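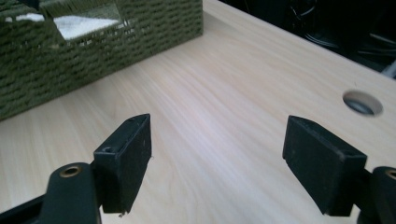
2018-10-12

Rye starter notes, shared notebook. Mattes Vogler, if you're reading this, yes, I used your jar, and yes, I'll wash it.

So I finally got the two starters going side by side. One is the old Jenduten culture I've been dragging from kitchen to kitchen, and the other is the new one I started from scratch on the Gredungate whole rye. Same water, same shelf, same lids (loose, I learned my lesson with the tight ones in the spring). I feed both in the morning before I do anything else, or I forget and then it's lunch and everybody's hungry, including the starter.

Jenduten is doing what it always does. Smells like green apples, doubles before I've finished the first pot of coffee, falls back by lunch. No complaints. The Gredungate one is a slower animal and I can't decide how I feel about it. It sat there like wet cement at first, then got very excited and smelled like old gym socks, and now on day 7 it has settled down into something sort of nutty. It rises, but it takes its time. Still a bit of a nail polish smell if I leave it too long between feedings, so I'm going to give it a stiffer mix and see if that calms it down.

Test loaves this morning! One from each, 400 grams of flour apiece, mostly bread flour with a scoop of the rye. I meant to hold the salt back until after the first rest and put it straight in with the water for the Jenduten dough without thinking. Did the same with the second one so they'd at least match. Dough felt fine, a little tight.

Bulk was 4 hours for Jenduten. I gave the Gredungate dough 6 and it could have used longer, I think. When I tipped it out it still held its shape like a lump of clay, and the bubbles on the side of the tub were tiny. I shaped it anyway. Wanted to use the oven while it was hot and the bread people upstairs had gone home, so there was no waiting for my turn for once.

Results: the Jenduten loaf is good. Nice ear, crumb is open but you can still put butter on it without losing half of it through the holes. Crust went a touch dark on the bottom because I forgot the spare tray underneath (again). The Gredungate loaf is dense in the middle with one big tunnel right under the top crust. Classic underproofed. But the flavor! Much deeper than the other one, kind of malty, and a long sour finish that I really like. I ate the heel standing up and then went back for another piece, which says something.

About the flour: the Nseir mill sent their price list and it's cheaper than Gredungate by the sack, but the last bag we had from them was ground so coarse that it drank up all the water and then asked for more. I'd stick with what we have until December and then look at it again. If anyone has tried their finer grind, write it in here somewhere, please.

The Covach scale is drifting again. I put the same empty tub on it before and after lunch and got two different answers. New batteries didn't help. Until it's fixed, use the old one with the cracked dial, it's ugly but it agrees with itself.

To do next:
Stiffer feed for the Gredungate jar, evening only.
Repeat both loaves with the salt held back properly.
Let the slow dough go until it looks ready and ignore the clock. Maybe overnight in the cold room if there's a shelf free.
Tray under the baking stone!!
Label the jars on the side instead of the lid. I swapped the lids at the sink today and had to sniff both of them to work out which was which.

Half of each loaf is in the bread bin, wrapped in a towel. The dense one toasts better.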